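Washing and Drying Kitchen Towels

Sorting
Wash cotton towels apart from fleece and terry. Lint from either will lodge in a textured weave and is slow to come out. Keep greasy cloths for a separate load.

Washing
Use 3/4 of the normal detergent dose. Excess detergent stays in the fibers and lowers absorbency. Skip fabric softener – it coats cotton. For stale smells, add 100 ml of white vinegar to the rinse compartment. Never combine vinegar with bleach.

Drying
Line dry or tumble on medium. Remove while the hems are still slightly damp and pull them straight by hand. Hems are denser than the body of the cloth and dry last.

Waffle weave
Expect shrinkage in the first 3 washes. Buy a size up if the towel has to fit a rail. Lay it flat and smooth the plain hem outward from the center; do not iron the cells.

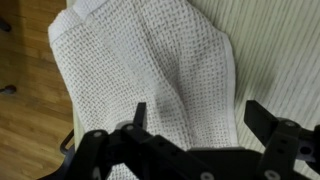

Storage
Fold in thirds once fully dry. Replace when the weave thins or holes appear.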